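Keeping Family Photos and Baby Keepsakes in Good Shape

Most families have a drawer where the baby things end up: hospital bracelets, a first curl of hair, prints of a grandmother at the same age for comparing noses. None of it needs special equipment to last. It needs a dry spot and a label.

Sort first, buy later

Put everything out on a clean table before you buy any boxes. Make one pile per child and one for the older generations. Anything you can't place goes in an envelope marked "ask" and comes along to the next family dinner.

Wash and dry your hands before you touch prints. Hold them by the edges. Cotton gloves are fine but they make it easy to bend a corner, so I only use them for negatives.

Take out paper clips, rubber bands and old tape that comes away on its own. Tape that is still holding should be left alone. Pulling it takes the surface of the picture with it.

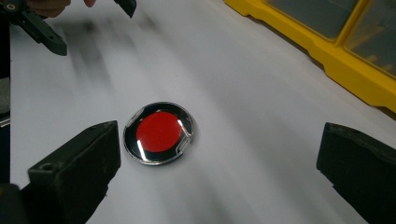

Labels

Write on the back of a print with a soft pencil, near the edge, with the picture face down on glass or another hard surface. Ballpoint presses through and shows on the front. On newer glossy prints pencil won't take, so write on the sleeve.

Put the full name, the year, and the place if you know it. "Mom at the lake" means nothing once there have been three moms. If two siblings looked alike as babies, label those pictures first -- they are the ones that get mixed up.

Small objects

Baby teeth should be rinsed, wiped with rubbing alcohol and left out overnight before they go in a container. Hair should be dry, tied with plain cotton thread and folded in acid-free tissue. Don't tape it to a card.

Hospital bracelets turn sticky if they sit against plastic sleeves. Wrap each one in tissue. The printing on many of them fades, so take a picture of the writing now.

Knitted hats and booties get washed, rinsed twice and dried flat. Skip the starch and the fabric softener. Moths like milk stains, even the ones you can't see.

Scanning

For a regular 4 x 6 print, 400 dpi is enough to reprint it at the same size with some room to crop. Wallet prints and anything you want to enlarge should go higher. Wipe the scanner glass with a dry microfiber cloth every 50 prints or so.

Name the files with the year first, then the person. They will sort themselves. Our folder for everything before 2000 is kept separate, and it has been easier to find things that way.

Keep two copies in two places. We use a Falov drive at home and a second one at my sister's house -- swapped each October, when we change the smoke alarm batteries too.
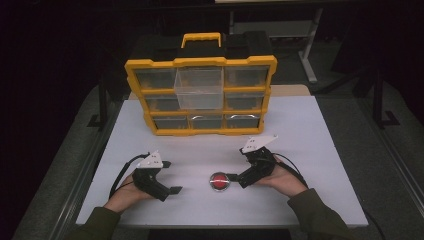
Where to keep it all

A bedroom closet shelf is better than the attic or the basement. Attics get too hot and basements get damp. Stay away from outside walls and from any shelf under a bathroom.

Cardboard boxes should say acid-free. The Likden ones I bought have held up well, though the lids are tight. Stand prints upright with enough in the row that they don't slump, and cut a piece of card to fill the gap if the box is half empty.

Open the boxes once a year. If something smells sharp, like vinegar, it is probably old film, and it should be moved away from the rest that day.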